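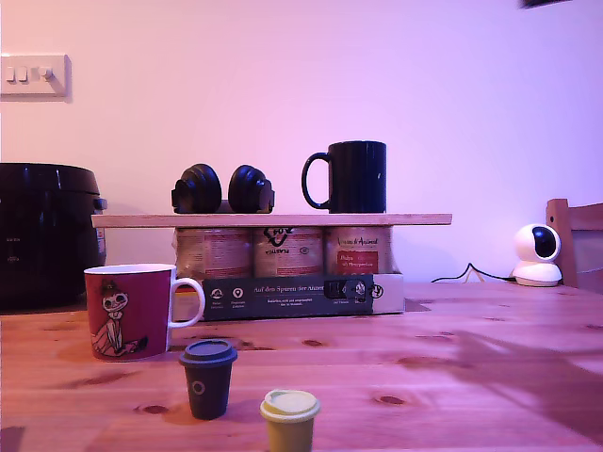
Workshop Notebook / Finishing Room

31 May 2022

Entry by Sadia Tarar. Read and initialed by Luzius Wallner.

Subject: Hard wax oil on the Bernen reading tables, second round of test boards.

The purpose of this entry is to record the condition of the test boards prepared in February and to set out the schedule for the remaining tabletops. The earlier entry on sanding remains valid and is not repeated. Colleagues who were not present for the first round should read that entry before this one, in particular the passage on knots.

Condition of the boards. The softwood boards finished with two thin coats have kept an even sheen. The boards given one heavy coat are less satisfactory. Oil has gathered at the edges of the larger knots and dried there as a raised ring, which can be felt with a fingernail. On board 5 the ring was cut back with a gray pad and the board recoated. The repair is visible when the surface is viewed at a low angle toward the window, and I would not accept it on a finished table. Board 7 was left unrepaired for comparison and should stay in the rack.

Color. The client at Bernen has asked that the wood remain as pale as possible. The plain oil warms it more than they expected from the small sample. The version with white pigment holds the color down but settles in open grain, and on wide boards it gives a chalky look. Mr. Wallner prefers a reduced mixture, one part pigmented oil to two parts plain. I have made up a small quantity under that proportion and applied it to board 21. It is the best result so far. The tin is marked with the mixture and my initials, and it must be stirred from the bottom every time it is opened — the pigment sinks within minutes.

Colored light makes these comparisons worthless. All judgments of color are to be made in daylight at the north window, with the overhead lamps off. Several remarks in the February notes were made under the evening lamps and have been struck out.

Water test. A wet glass was left standing on each board overnight. The two-coat boards showed a faint mark that was gone by noon. Board 7 showed a clear white ring, which has not faded. Coffee was wiped off after an hour and left nothing on any of the coated boards. Red wine was not tried. The Bernen reading room does not permit it, but the Brurkach order is for a dining hall and the test will have to be made before we quote.

Drying. The room was cooler than it should have been for the first coats, and the surface was still tacky the following morning. A full day between coats is the minimum. The tops are to be stood on pins, with space on all sides, and are not to be stacked until a week after the last coat. Underside first, then edges, then the face.

Rags. Used rags are to be laid flat on the outside rail until hard, or placed in the lidded metal bin with water. This was not observed on one occasion in the past month. Oily rags can heat up and catch fire without any flame nearby, and the rule applies equally to staff, apprentices and visitors.

Schedule. The five remaining tops for Bernen will be sanded to 150 and no further, vacuumed, wiped and coated with the reduced mixture. Mr. Wallner will do the faces and I will do the undersides and edges. The Brurkach boards have been delivered and are stickered along the back wall. They are not to be cut until the moisture readings settle.

Outstanding: order white pads, the coarse gray ones are too harsh between coats. Ask Brurkach whether the table edges are to be rounded or left square. Return the borrowed moisture meter. Label the February boards on the back as well as the end grain — two of the end labels have already come off.

S.T.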